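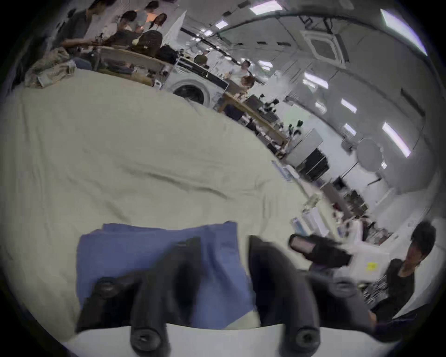
Blue cloth on the cream sheet, both grippers out, afternoon block.

September, notebook 7, continued from the page with the coffee ring

Subject: house rules for the hand-held gripper stations, second go at writing them down

I promised I would turn the scribbles on the whiteboard into something we can all read, and I've put it off long enough that half the scribbles have been wiped, so some of this is from memory and some is from the message thread. If I have your favorite rule wrong, please write in the margin (in pen, the pencil rubs off) and I'll fold it in next time I copy this out.

Background first, for whoever joins us later in the fall. Up to now every person who picked up a gripper had their own way of beginning and ending a take. I was as bad as anybody! I liked to start with the fingers already touching the cloth, because it felt natural, and I didn't see the harm until we tried to line up my takes with everyone else's. Of the 39 folding takes I went through this morning, 13 had a start I couldn't place with any confidence. That's a lot of good folding to put in the "maybe" pile, and I felt rather sorry about it, mine included.

So, the start. Fingers open, clear of the cloth, held still for a slow breath, then go. Same at the end: let go, lift away, hold still, stop. If you're working across the sheet from someone, say "starting" out loud and wait to hear it back. I know it feels silly when you're two feet apart. Please do it anyway, the room gets noisy in the afternoon and I have watched two people reach for the same corner more than once.

The sheet. We went back and forth on this one for longer than I'd like to admit. The Pultar people pull theirs tight and tape the edges, and I can see the appeal, but I've come down on the side of leaving it as it lies. Soft creases are fine. What I'd ask is that you smooth out anything big enough to catch a fingertip, and that you don't re-lay the whole sheet in the middle of a session. If it has to be moved, close the session and open a new one. Future us will be grateful.

Checking the gripper before you use it. Turn each screw cap with your fingers, no tool, and if it moves at all, hand the gripper over to be tightened. Open and close it fully a few times. Look at the fingertips for lint (the cloths shed more than you'd think, and it builds up). Then check the screen, if yours has one, and make sure it's awake and showing what you expect. The whole business takes me less time than finding a pen. If a gripper gets dropped, even a small drop onto something soft, it goes back through the full check and you write it in the log. Nobody is going to be cross with you. I dropped one on my own foot last month and the log says so in large letters.

Spacing. One person per side of the sheet, and keep your forearms out of the other person's folding area when you aren't the one folding. Leaning in to look is only human and I do it constantly, but try to lean back before the next take begins. Bottles and containers stay off the sheet itself.

People in the background. It's a shared room and I don't want anybody to feel chased out of it. The Prandard rule asks for consent from everyone who might appear, passersby included, and I think we should take that over word for word. Forms are in the gray folder. Visitors get asked at the door, before they've sat down, and if somebody says no, we wait until they've gone or shift the session. No sighing about it, please.

Breaks. 12 takes and then put the gripper down and shake your hands out. I tried going longer to see, and my grip got sloppy before I noticed I was tired, which rather makes the case. Swap sides after the break if you're working in pairs, so we aren't all left-side specialists by winter.

Naming. Hao labels only: station, cloth, take, in that order. No "final," no "final2," no "good one." If a take went wrong, keep it and mark it as failed. A clumsy fold is still useful to someone and a deleted one isn't useful to anyone.

Still open:
Whether failed takes go into the Fusance upload or stay with us. I lean toward sending them with the mark on, but want to hear from the rest of you.
Who wipes down the grippers at the end of the day. At the moment it's whoever remembers.
Whether the spoken "starting" bothers the people at the tables. I'll ask them.
A second gray folder, the first one is getting hard to close.

Leaving this open on the bench until tomorrow lunch so everyone gets a chance at the margins. 4:40, off to look for the tape.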